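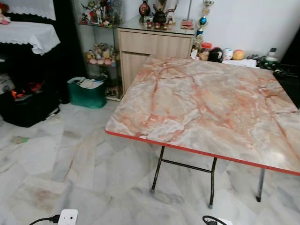 Unit 5: Refinishing Laminate Surfaces

Course handout, Interior Surfaces and Finishes
Instructor: Maja Wysocka
Workshop supervisor: Mervin Wong

Purpose of this unit

Students will learn to assess, clean, repair and repaint laminate on household furniture and built-in cabinets. Solid wood and veneer are treated in a separate unit and should not be confused with laminate at the assessment stage. The reading from Pietrzak, chapter 3, is to be completed before the workshop.

Assessment

Laminate is a printed decorative layer sealed under clear resin and bonded to a core, most often particleboard. The printed layer is thin. It cannot be sanded back to a fresh surface in the way that solid wood can, and sanding through it exposes a dark backing that will show under light paint.

Examine the piece under a low side light. Note any chips, lifted edges, burns and swelling. Press along each seam with the thumb. A seam that moves must be glued before any other work begins. Swelling of the core is permanent in most cases — the affected panel should be replaced, and the student should record this on the assessment sheet.

Cleaning

Wash the surface with warm water and a mild degreasing cleaner. Rinse twice with clean water and allow the piece to dry overnight. Silicone polish is the most common cause of paint failure in student work. Where it is suspected, wipe the surface with denatured alcohol on a white cloth and change the cloth often. Gloves are required, and the workshop doors are to remain open while alcohol is in use.

Repair

Lifted edges are opened gently with a putty knife, cleared of old adhesive and reglued with contact cement. Both faces are coated and left until tacky before they are pressed together. Small chips are filled with a two-part filler, leveled while soft and sanded flush once cured. Ordinary wood filler shrinks and is not accepted for graded work.

Sanding and priming

Scuff the surface by hand with 190 or 200 grit paper, according to what the supply room has in stock. The aim is an even, dull appearance. Power sanders are not permitted in this unit. Remove all dust with a vacuum and a damp cloth.

Apply one thin coat of bonding primer with a foam roller. Test adhesion the next day by pressing a strip of masking tape onto a hidden area and pulling it away sharply. If primer comes off with the tape, return to the cleaning stage.

Finish coats

Two thin coats of enamel are sufficient for cabinet doors. Tabletops receive a third. Sand lightly between coats. The surface may be touched within hours, but it should carry no weight for 5 days, and hot dishes should be kept off it for longer — consult the label of the paint used.

To be submitted

Assessment sheet, tape test strip mounted on card, and one finished sample panel. Late panels are accepted only by prior arrangement with Celina Michalski in the department office.

Contact: Department Office, Birnedura School of Interior Trades | © Birnedura | Back to top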